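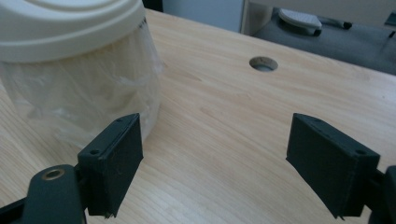 I've got a second-hand desk that I want to turn into a packing table for the spare room, and I need advice on the cable hole. I sell dried beans, lentils and so on in tubs from home, just a small thing. The hole is where I'd naturally put my hands when I'm weighing out, and anything small that rolls goes straight down it. The top is pale wood with a fine straight grain and some pinkish streaks, so whatever I fill it with is going to be noticed. Do I plug it, cover it, or leave it alone? Desk is a Piltetti, cost me 45 quid with delivery.

bontu_nigatu
Posts: 58

Reply from Zosau
Leave it alone and buy a cap. They come in standard sizes for pennies. Measure across the inside, not the rim.

Reply from gluepot_mal
Caps are fine if the hole is round. From the angle it's hard to tell if that one's a true circle or a bit oval. If it's oval you'll have trouble finding one to fit, and you'd be better cutting a disc from scrap and gluing a batten underneath to hold it up.

Reply from bontu_nigatu
It's round, I've had a tape on it. It only looks squashed from where that was taken. Still has a rim in it, slightly darker than the wood. Does that come out?

Reply from gluepot_mal
Usually. Push up from below with your thumbs and work round it. If it's glued, run a thin knife round first, and put masking tape on the top so you don't mark it.

Reply from Woldemariam
I'd say don't plug it. You'll want the scales plugged in, and a label printer sooner or later, and then you've got leads hanging over the front. I filled mine in and drilled it out again the next spring. Put a mat over it when you're weighing and take it off when you're not.

Reply from Zosau
A mat on top of a hole sags. Put a full tub on it and it'll tip.

Reply from Woldemariam
Depends on the mat. Mine's a chopping board.

Reply from pennywort
Different point, but is that top sealed? Bare wood and food is a pain to keep clean. Flour gets into the grain and you can't wipe it out. I used three thin coats of hard wax oil on mine, left overnight between coats. Do the edges as well.

Reply from bontu_nigatu
Not sure. Water sat on it for a few minutes on Tuesday and didn't soak in, so there's something on there. The tubs stay in their plastic bags until they're needed, like the big one with the cream lid at the back, so it's only the weighing I'm worried about.

Reply from pennywort
Then it's probably lacquered. Don't put oil over lacquer, it'll stay sticky. Wipe it down and use a tray for the weighing.

Reply from gluepot_mal
Agree with the tray. A deep baking tray catches the spills and covers the hole as well.

Reply from Woldemariam
So, a mat.

Reply from bontu_nigatu
Ha. Right, I'll get a cap with a cable slot and try it with a tray for a month. If the lentils still go down the hole I'll do the disc. Has anyone used the Ilano caps? They're the only ones I can find in a pale colour.

Reply from Zosau
Yes, two of them. Bit loose, wrap some tape round the inside part and they stay put.

14 replies | 3945 views | Share (2)

Related threads
Best height for a standing packing table?
Getting label glue off lacquer
Storing dry goods in a spare room over winter
Desk legs wobble on carpet

We use cookies to keep you signed in and to count visits. Accept | Manage settings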